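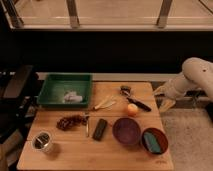

Figura 3. Mesa de madera clara con enseres domésticos de pequeño tamaño; arriba a la izquierda, una bandeja verde de plástico.

4.2. El problema de la categoría «varios»

Todo inventario doméstico acaba desembocando en un cajón. El de la casa Haren, redactado en 1626 y conservado en el archivo parroquial de Ovcombe, no es una excepción: tras enumerar con admirable paciencia camas, arcones y calderos, el escribano despacha lo que queda en una sola línea, «y otras cosas menudas de poco valor». Los historiadores de la cultura material llevamos décadas lamentando esa línea. También llevamos décadas escribiéndola, con otras palabras, en nuestras propias fichas.

Siriwardena ha defendido que las «cosas menudas» no designan un tipo de objeto sino el cansancio de quien tasa. Su argumento es sencillo y algo cruel con el gremio: la longitud media de las descripciones disminuye conforme avanza el documento, y la fórmula residual aparece allí donde cabe suponer que empezaba a faltar luz, tinta o ganas. Hoani, en cambio, ve en ella una frontera social. Lo que no se nombra es lo que se reemplaza sin duelo, lo que se presta a la vecina y no se reclama. Ambas lecturas nos parecen compatibles, lo que no ha impedido a sus autores discutir en notas al pie cada vez más largas.

Para contrastarlas aplicamos el mismo esquema de lectura a dos corpus. El primero reúne 300 inventarios post mortem de Ovcombe y su comarca. El segundo procede de Zondeo, una encuesta actual en la que pedimos a 130 hogares que redactaran, sin plantilla ni límite de extensión, la relación de los enseres que tenían en la cocina y el comedor. La comparación tiene defectos evidentes. Los muertos del primer corpus no respondieron al cuestionario, y los vivos del segundo tenían tendencia a ordenar la cocina antes de describirla.

Pese a ello, las coincidencias son llamativas. En los dos conjuntos el relato empieza por lo grande y lo fijo, sigue por lo que tiene nombre propio en la familia (la olla buena, el mantel de las visitas) y termina en una zona de vocabulario movedizo, donde abundan «cacharro», «chisme» y sus equivalentes. Una bandeja de plástico como la de la figura 3 ilustra bien la dificultad: según la casa se declara como vajilla, como recipiente, como material de limpieza o no se declara. Con los paños pasa algo peor. Doblados, son ropa de casa; arrugados, dejan de existir a efectos documentales.

El esquema de Uddin, que es el más usado para este tipo de fuentes, resuelve el asunto clasificando por función principal. Es una solución elegante mientras los objetos colaboren. Unas pinzas de cocina sirven para dar la vuelta a la carne, pero en los cuestionarios figuran también como instrumento para alcanzar el estante alto, rascar el fondo de un bote y, en un caso que preferimos no desarrollar, desatascar el fregadero. Hemos optado por registrar el término empleado por el declarante y el lugar que ocupa en la lista – primera mitad, segunda mitad o línea residual –, dejando la función para quien tenga más fe que nosotros.

Este criterio permite matizar la tesis de Siriwardena. Si la fórmula residual fuera solo fatiga, debería recoger cualquier cosa que llegase tarde. Sin embargo, los objetos de metal conservan su nombre incluso en los últimos renglones de los inventarios antiguos, y los eléctricos lo conservan en los modernos. El escribano cansado seguía viendo una sartén; lo que dejaba de ver eran las cucharas de palo. La hipótesis de Hoani sale mejor parada, aunque tampoco explica por qué varios encuestados omitieron la mesa sobre la que, según declararon, estaban escribiendo.

De esa omisión, que afecta a los muebles de uso más continuo, se ocupa el apartado siguiente.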